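Okay, I've had a few people ask how we ended up spending our equipment money this year, and my answers keep getting longer every time I type them out, so I'm going to put the whole thing in one thread and pin it. Get a coffee. 2022-03-05, for anyone reading this later and wondering why the prices look quaint.

For those who are new: I look after the practical side of a small lab at Girkden where we work on two-armed robots doing kitchen and table jobs. Plates, food, towels, bottles, all the stuff you do at home without thinking. I order things, I fix things, and once a year I write the budget, which I used to dread and now sort of enjoy (please don't tell my boss).

The budget year starts in November for us, so most of the big decisions get made in the fall, when everybody is tired and wants everything. My first bit of advice is to write the wish list in the summer instead. People ask for much more sensible things in the summer!

Let me start with the arms, as that's what everyone asks about first. We already had ours, so I'm not going to talk about what they cost. What I will talk about is everything that gets bought around them, and that is a much bigger pile than I believed when I took this on.

In my first year I set aside money for the robot and a little line called "misc." That little line was gone before the holidays. Cables, clamps, spare fingertips, a second table, adapter plates, a label printer, shelving. I was going around with my hat out by spring, and I've never called anything "misc." again.

Now I keep four buckets. Grippers and fingertips. Cables and mounting. Furniture and lighting. And then props, meaning the everyday things the robot handles. Every purchase has to go in one of them before I'll place the order, and if I can't decide which one it belongs in, I go and ask whoever wanted it what they plan to do with it. Half the time we find we already own something close.

Grippers first. We got quotes from two suppliers, Bendavora and Livitz, and I want to say up front that both of them were lovely to deal with and answered a great many silly questions from me.

Bendavora came in at 2,750 for a gripper with the mounting plate and a cable in the box. Livitz came in lower on the sheet, but the plate was extra, the cable was extra, and the fingertips were sold by the pair. By the time I'd added what we'd need on day one, the two quotes were close enough that I stopped looking at price and started looking at the lead time.

So please, if you take one thing from all this, make your own spreadsheet with the same rows for every supplier. Body, plate, cable, fingertips, spare fingertips, shipping, power supply if there is one. Leave a blank cell where they haven't told you. Then write to them about the blank cells. I used to compare the bottom lines of two PDFs and think I was being thorough, bless me.

Also ask how long the quote is good for! One of ours ran out while the paperwork was sitting on a desk, and I had to go back and ask very nicely.

We went with Bendavora in the end for one spare unit, and I asked Livitz to keep us on file for next time. I like having two places to call. I've learned that a supplier who will pick up the phone is worth a fair bit of money to me, and I'm happy to pay it.

Fingertips are their own little world. I treat them the way I'd treat printer ink. They get their own line and I reorder when I open the last packet, and I try hard to keep one set that nobody is allowed to experiment on. (They experiment on it anyway. I keep a second set in my desk.)

Before anybody signs off on a type of fingertip, I ask them to spend an afternoon with the awkward objects and not only the ones that look good in a demo. A rigid block tells you very little about how you'll get on with lunch.
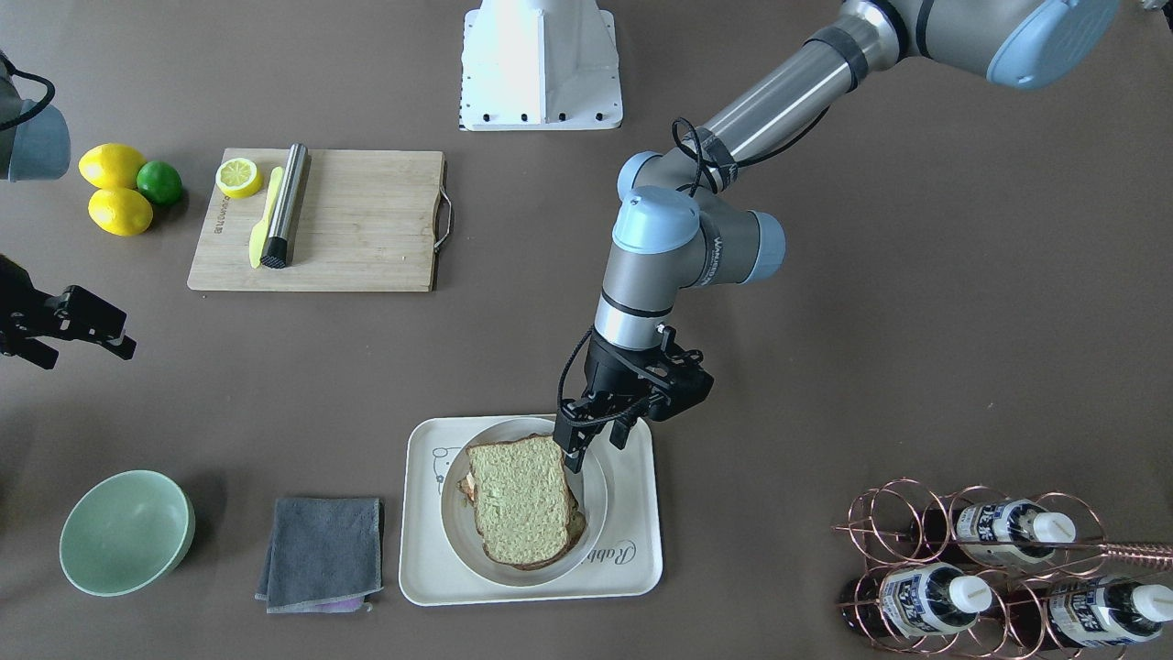 Props are the bucket I most want to talk about, and the one that gets laughed at in budget meetings. I put 900 in for them this year and had to defend every bit of it. But look at what goes into one session at the table. There's a sandwich under the gripper, sitting on a plate, sitting on a tray, and then lemons and a lime, a cutting board, a bowl, a towel, and bottles in a wire rack over in the corner. Each of those came from some shop, takes up room on some shelf, and has to be replaced sooner or later by a person with a credit card. Usually me.

When I plan for props I try to think about what each one asks of the gripper. A plate has a rim, a tray has raised edges, a folded towel is soft all the way through. You want a mix. If everything on the shelf is hard and boxy then you've bought the same object over and over, and I have done precisely that, in a very nice set of storage tins.

I also buy ordinary things on purpose. The temptation is to order matching sets from one catalog, and they do look tidy in the cupboard! But people's kitchens don't match, and ours shouldn't either. Secondhand stores are wonderful for this. So are the odds and ends in your coworkers' cupboards, if you ask kindly and promise not to give anything back in pieces.

A word about receipts. If you buy props in thrift stores and supermarkets, your finance people will see a long trail of tiny receipts, and they will not love you. I went and sat down with ours before the year began and we agreed on one shopping trip a month, with everything on a single claim. It took one pleasant conversation and saved us both a lot of sighing.

Fruit and food, if you use the real kind, should be a running cost and not equipment. I had it in the wrong place for ages. Equipment gets a sticker and goes on the asset list, and you do not want to be explaining the whereabouts of a lime to an auditor.

We put the asset sticker line at 70, by the way. Anything over that gets a number and goes on the list, anything under it is a consumable. Your place will have its own rule and I'd follow whatever it is, but do find out before you order, as it changes which form you fill in.

Cables and mounting next. Cables that run down the outside of an arm will need replacing before the arm does, so I keep spares in the length we use and one size longer. I was talked out of the longer ones once to save a little money. Then somebody moved a table and I paid for overnight shipping, which ate the savings and then some.

Tape, cable ties, hook-and-loop straps: buy the big bag. I've never once regretted the big bag.

Furniture and lighting sounds dull and I've come to love it. We replaced our old shiny tabletop with a matte one, and I wish we'd done it in the first year. If you're setting up from nothing, I would put money into a good solid table before I put it into nearly anything else besides the robot. And get one larger than you think you want — you'll have a plate and a bowl and a cutting board out before you know it, and the arms need somewhere to be as well.

Shelving too. We have 7 shelves for props and they're full. I asked for more this year and was told to have a clear-out first, which was fair.

A few of you asked about software. We pay for a scheduling tool called Ding, which keeps track of who has the robot and when. It isn't fancy. I resisted paying for it for a long time because a sheet of paper on the door was free. But once we had it I could see at a glance how much the setup was being used, and that turned out to be the most useful thing I've ever carried into a budget meeting. I'd ask for something like that early on, before the arguments about who gets mornings.

Now, what got turned down. I asked for a second full station and didn't get it. I was a bit glum about that. The feeling was that we should use the first one more fully before doubling up, and going by the booking calendar there are still open afternoons, so I couldn't argue very hard. I'll try again when those fill up.

I also asked for a service contract and got half of one, in a manner of speaking. We're covered for the arms but not the grippers. That's why the spare gripper mattered so much to me. If you can't get the contract, get the spare, and if you can't get the spare, at least write down the part number and the lead time and tape it somewhere visible.

One small habit that's helped: I keep a running note on my phone titled "next year." Whenever somebody grumbles that we don't have a thing, it goes in the note with the month. By summer I can see what people grumbled about once and what they grumbled about all year long, and that second group is pretty much my wish list already written.

If you're putting together your first equipment plan and you'd like to see my blank spreadsheet, reply here and I'll send it along — it's nothing special, and some of the formulas are held together with hope, but the rows are the right rows. And if you've found a good way to store cutting boards upright, I would dearly like to hear about it.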